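Monday, canteen cell, Ovholm site
Cutlery sorting, week 7

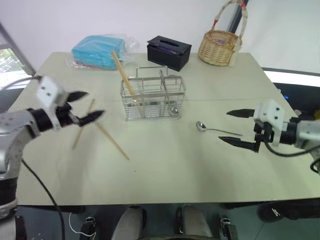 Callari wants a yes or no on the cutlery station by the end of June and I still lean no. Their sheet says it frees one person per shift. It frees one person from sorting and hands that same person resets, jam calls and a log to fill in. Spoons I can live with. Chopsticks are where the time goes: thin, round, and the left gripper has its fingers in a V with two of them at angles around it, while a third leans in the wire caddy looking easy. The dish room does over 3000 pieces on a full day. Nobody there asked for this.

Ran 21 trials before lunch, same finger setting as Friday's. Log is in the Tang folder, file 223. Did not touch the speed.

Talked to the early shift. They don't mind losing the sorting – dull work, hard on the wrists. They do mind standing next to the thing waiting for it to stop. Fereck's plan has no line for that time. Asked for one.

To do: try softer finger pads. Get the reset steps onto one page. Ask who covers the station when the trained person is out.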